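Filed under: Student Projects / Materials & Everyday Objects
Posted 2nd June by the Steltwood bottle group

The Water Bottle, Considered: Final Report

Our course asked every group to pick one ordinary object and study it until we either understood it or got sick of it. We picked the single-use water bottle and managed both before the midterm.

The question we settled on was small. When someone picks up a full plastic bottle, how much of what happens next is decided by the shape of the plastic? Our first proposal covered recycling, shipping, branding and the history of thirst, and it came back with the word "no" in the margin, so we narrowed it.

We worked at a white table in the Plovon room, which has dark walls and the general mood of a theater nobody booked. The white top turned out to suit us well. Clear plastic is miserable to look at against anything patterned, and half of our early sketches were of wood grain seen through water.

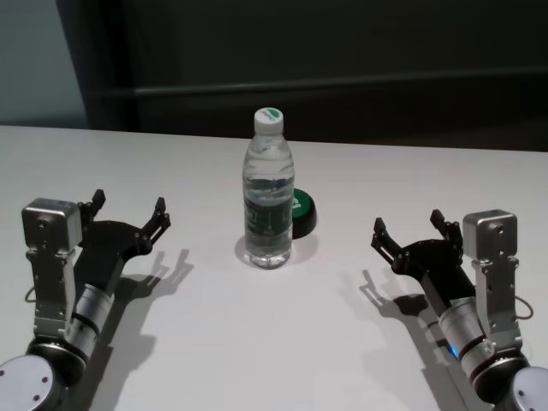
Most of the first month went to grip. We asked 68 people to lift a full bottle, unscrew the cap, and put everything back down, and we wrote down where their fingers went. The favorite spot was the middle, right over the label. A smaller crowd went for the shoulders, and a few grabbed the cap itself, which works fine until the cap is loose. Two people squeezed hard enough to water our notes. We've since bought a clipboard with a cover.

The ribs were the part we had wrong. We assumed they were there for the fingers, and wrote three confident pages saying so. Then we read up on thin-walled containers and learned that ribs stiffen the wall, so a bottle can be made with less plastic and still hold its shape. Any help with grip is a bonus. The three pages are in Appendix B, as a warning.

Light was our side topic. A full bottle bends whatever is behind it, and one lamp was enough to give us hard shadows all over the tabletop. We tried tracing the bottle's outline from its shadow on paper and got a decent profile of the body and a terrible one of the cap. Moving the lamp helped the cap and ruined the body – we kept both drawings and called it a comparison.
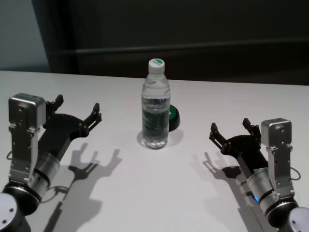

Figure 2. Clear plastic water bottle near the center of the white table, with shadows across the surface.

What would we change? We'd test half-full bottles from the start. Ours were nearly all full, and a half-empty one with the cap off behaves like a different object. We'd also record hand size, which we thought of in the final week, after everybody with hands had gone home. The Guo group has asked for our lifting sheets and plans to run the half-full version in July. They are welcome to the leftover water too.

Related projects
Zokex: A Folding Stool in 3 Attempts
Guo Group: Why Jar Lids Stick
What the Plovon Room Sounds Like
Steltwood Student Reports: Full List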